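Contents Previous chapter Next chapter Glossary Index

Chapter 31
Clearing and Setting a Work Surface

Most jobs done by hand begin and end at a flat surface. A cook needs one, and so does a person who mends shoes, wraps parcels or sorts mail. This chapter is about getting that surface ready, keeping it usable while the work goes on, and putting it back in order afterward.

The words used here are simple. The work surface is the top of the table, bench or counter. The working area is the part of it you can reach without leaning. Everything outside that area is storage, even if it is only a hand's width away.

Try this before reading further. Stand at any table at home, keep your elbows near your sides, and move your hands in a half circle. The space they cover is smaller than most people expect – often less than half of the top. 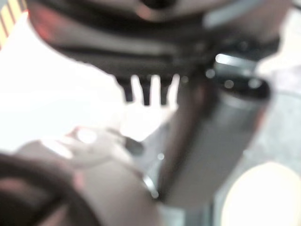 Things used all the time belong inside that half circle. Things used once or twice in a job can sit behind it. Things not used at all should be on a shelf or in a drawer before the work begins.

The packing room at Denard, a mail-order firm in Drostunport, shows how much this matters. Each bench there handles 200 parcels in a shift. When the firm moved its tape and labels from a wall rack to the front of each bench, packers stopped turning around for every box. The benches were not made any larger.

Light should be considered next. A pale top under a strong lamp throws glare back at the worker, and small pale items become hard to pick out. Moving the lamp to one side usually cures this. A dull mat in a darker color also helps.

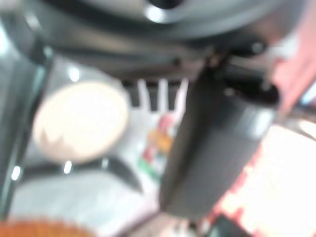
Should a surface be wiped before or after it is cleared?

Clear it first, then wipe. A cloth pushed around objects leaves a ring of dust or crumbs at the foot of each one, and the same spots get missed every time.

Section 31.1 covers clearing in more detail, using a kitchen table in the town of Saltska. Section 31.2 deals with round and flat objects, which slide or roll and need their own place. Section 31.3 returns to the Denard benches and compares them with those at Sutherland, where two people share one top.

You will need a tape measure, a sheet of paper and a pencil for the first exercise.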